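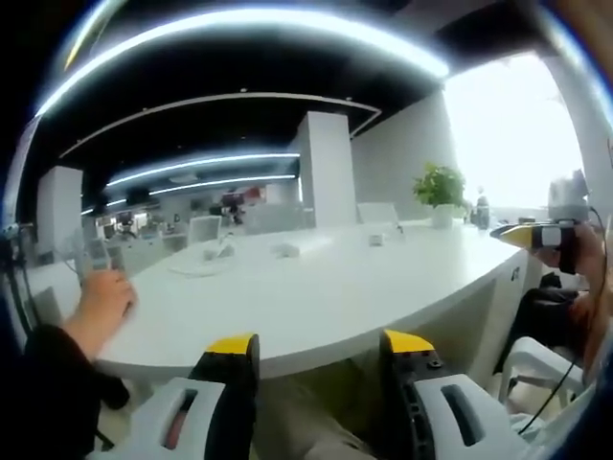
Notes for the April talk, Stultedura staff afternoon. Slot is 40 minutes. Aim for less, they've had lunch.

OPENING
Wait for the chairs to stop scraping. Start without saying good afternoon.

Ask: who has a long table at work? Hands up. Who has ever seen all of it? (Expect fewer hands. If someone keeps theirs up, congratulate them and move on, don't invite them to speak.)

Ours at Dreddale is white and glossy, with a curved front edge. It was bought for meetings. I have been to 2 meetings at it. The rest of the time it is where things go when the person holding them needs both hands.

PART ONE: HOW THINGS LAND
Things start at the ends. The ends feel like nobody's, the middle feels like a decision. Then one small box gets put down in the middle, and after that the middle is fair game.

Plant. Ours lives at the window end, in a white pot, and I'd like to speak up for it. It is the only thing on the table that has earned its place. Bottle next to it, less so.

Cables. Pause here. Everyone has a cable story and they will want to tell it to their neighbour. Let them, count to ten, carry on.

The flat thing that leans. Every long table gets one, a screen or a panel or a bit of board. Leaning says "temporary". At the Tarar office one leaned so long that people dusted it.

PART TWO: THE LOG
We kept a log. I know. It was that sort of winter.

1,238 items put down on the table. Say the number slowly, it gets a laugh.
1,635 items picked up, looked at and put back in the same place. Say this one faster.

Someone will ask how the second can be bigger than the first. Same item, many visits. There was a grey adaptor that got more attention than I did.

PART THREE: WHAT WE TRIED
Labels. People put things down on the labels.

A tray. Good for a week, then the tray was full and became an item.

The Idik shelf, which is a real shelf, by the door, named after the project that paid for it. Works quite well. You are allowed to leave one thing on it until you go home. I have left a hole punch on it since Christmas, so don't ask me about enforcement.

Clearing from the window end. This is the one I'd recommend. Light from the window shows up every mark on a glossy top, and shame does a fair bit of the work. Ten minutes before tea, whoever is nearest, lift and wipe. Move the bottle. Leave the plant.

IF TIME IS SHORT
Drop the tray. Keep the hole punch.

QUESTIONS
Likely: why not buy a smaller table? We asked. Tarar had one and they stacked.
Likely: what about drawers? Separate talk. Not mine.

Remember to take my own cup off the lectern before sitting down.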